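Subject: Re: [gripper-eval] Murkari vs Udberg fingers in clutter, wrist view
Date: 20 Jan 2018

> We have the Udberg two-finger model running in the Fokdale bin scenes
> now, but our success rate is well under what you reported for Murkari.
> Same object set, same controller gains. Before I go and retune anything:
> which contact settings were you using, and do you render the wrist camera
> with shadows on or off? Our policy sees a flat-lit image and I wonder
> whether that is part of it.
>
> Also, do you count a grasp that brings up two objects as a success?

Answers in order, then some numbers.

Contact settings: the pads are modeled as flat boxes, separate from the finger bodies. Only the pads get the high-friction material. If you loaded the Udberg model straight from the Varela repository, the whole finger is one collision mesh with one friction value, and the convex hull fills in the gap behind the pad. That alone cost us several points before we split the mesh. Check this first. You can see it quickly by turning on collision geometry in the viewer and closing the gripper on nothing. If the hulls touch before the pads do, you have the old mesh.

Shadows: on. One directional light, position randomized at each reset, hard shadows. We render the wrist view from just behind the palm, looking out past the fingers, so the base takes up a good part of the lower image and hides the bottom of whatever is between the pads. We tried moving the camera forward to get rid of this. The policy did worse with the forward mount, I think due to losing sight of the finger edges when the gripper is fully open.
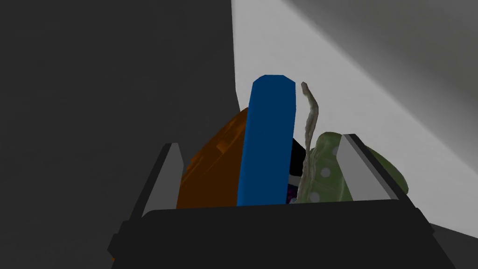
Success criterion: we do not count multi-object lifts as successes. They are logged as a separate class. The target has to be the only thing above the lift threshold at the end of the hold, which is 2 seconds. If you count any lift of the target as a success, your numbers should come out higher than ours, so this can't explain the difference in the direction you see it.

Numbers from the last batch, Murkari fingers, mixed object set:

 attempts 3,248
 single lifts 1,851
 success rate 57.0%

The rest is split between multi-object lifts, slips during the hold, and aborts where the planner found no closing pose. I have not finished sorting those, so please don't quote a breakdown yet. The Udberg run with the split mesh is still going.

A few things that may save you time:

The smooth cylinders are the easy case when they stand alone and a poor case in a cluster. The pads have to close through the neighbors first, and anything irregular on one side takes up the load before the pad reaches the cylinder. The thin twisted shapes are the worst neighbors for this. Their collision meshes are decomposed into 28 convex pieces each, and with fewer pieces they behave like solid blocks.

Solver iterations matter more than time step in our tests. Halving the step made almost no difference. Raising the iteration count removed most of the jitter in wide grasps.

"Same controller gains" may not mean the same thing for both models. The Murkari joint limits are defined per finger, while the Udberg model drives one joint and mirrors the other. With identical gains you get a different closing force at the pads. We match on measured pad force against a rigid block and let the gains differ.

I would hold off on retuning until you have swapped the mesh and rerun a small batch with shadows on, changing one at a time. If you send me the seeds I can run the same resets here with both finger sets and post the results next to yours.

The split Udberg mesh will go up on the Varela branch under fingers/udberg_split. The real-arm comparison is planned for February and will use the Murkari fingers only.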